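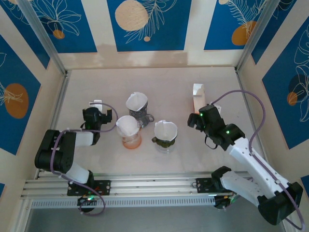
Padaton two-arm bench with three pour-over drippers on the table.

Padaton bench for coffee bars and staff canteens

The Padaton is a two-arm bench for places where coffee is made by hand in the filter and the same few people must also serve, wash up and answer the telephone. Both arms are mounted on one linear rail along the front edge, and the table behind them stays free for your own cups, carafes and drippers. We build it in Ellbridge and deliver it assembled.

What the staff do and what the bench does

We are often asked how many persons the bench replaces. Our customers did not buy it for this purpose, and we do not calculate it in our offers. The bench takes over the setting out, the moving of cups and the clearing of the table between two orders. Choosing the coffee, grinding, tasting and talking with the guest remain with the staff.

At the Cervantes canteen the bench has been in use since November. Karla Espinoza, who leads the morning shift there, had some doubts in the beginning. "I was afraid I would only watch a machine the whole day," she told us. "Now I am more at the counter, and my wrists are better in the evening. But it was necessary to change the shift plan, and for the older colleagues this was the difficult part." For this reason every delivery includes a visit by Dayana Robles, our trainer, who goes through the plan with the team before the bench is switched on for the first time.

Teaching a new task

No programming knowledge is needed. A colleague shows the movement with the Drindevora hand controls, and the bench repeats it. For a simple task, such as placing a cup, most teams need 8 demonstrations. Please expect more for anything with paper filters – they are light and do not always stay where one puts them. 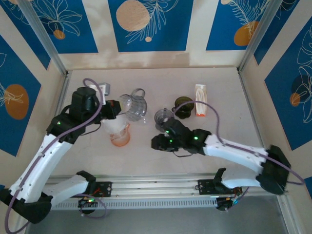
Mixed glassware is the usual case in our customers' kitchens, and we advise to teach with the things you really use. If you buy one matching set only for the bench, the staff will have two kinds of cups to wash and to sort. Put also the awkward positions into the teaching, for example a glass pitcher lying on its side, as on this table next to the measuring jug. In a busy hour things are left like this, and a colleague should not have to run and correct it each time.

In the delivery

Two arms with grippers, mounted on the rail
Table with three printed side walls
Drindevora hand controls
Training visit for up to four persons
Spare parts for three years

Options and service

The wall panels can be printed with your own pattern. The leaf design is the standard one and has no extra cost. Telephone support is in English and Spanish. If a gripper must be exchanged, the staff can do it themselves in 60 minutes with the printed guide – please keep the guide near the bench and not in the office.

Prices are sent on request. Page last changed on 15 February 2025.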